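The Ferry to Pisutcombe

My aunt had promised me the house at Pisutcombe since I was small enough to sleep in its bathtub, and when she finally made good on it she sent the key in a biscuit tin, wrapped in a tea towel, with 65 dollars for the ferry and a note that said to buy myself a pie with the change. There was no change, as fares had gone up since her day, but I bought the pie anyway and ate it on the top deck with my collar turned up.

It was January and the harbour was the colour of weak tea. A woman beside me was taking a lemon tree home to Trurska, the next stop along, and she let me hold the pot while she hunted for her gloves. She told me which neighbours would bring soup and which would want it back, more or less, in the form of firewood.

The house smelled of camphor and old paperbacks. I opened every window that would open, swept out the moths, and lay down on the sofa under three blankets, meaning to rest my eyes for a moment.
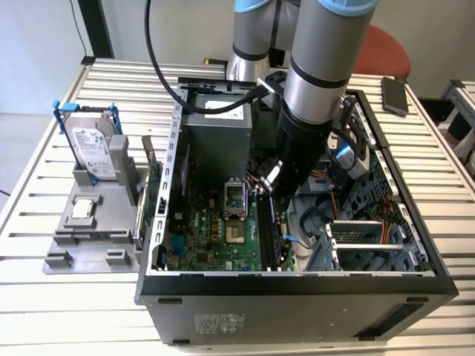

The Second Morning

I woke at 7 to someone knocking, and found soup on the step, still warm, in a blue enamel pot with a plate for a lid. There was no note. I had it for breakfast, standing at the stove in my coat, and it was barley and leek and so peppery that my nose ran.

Afterwards I went through my aunt's drawers, slowly, the way you do when you've been given permission and still feel like a burglar. She had kept string, and seed packets, and a postcard of the ferry I'd sent her when I was nine, full of lies about how well I was doing at swimming. On the back, under my wobbly signature, she had written in pencil: bring her here when it's warmer.

I washed the pot, dried it with her tea towel, and went out to the shed to see about some firewood.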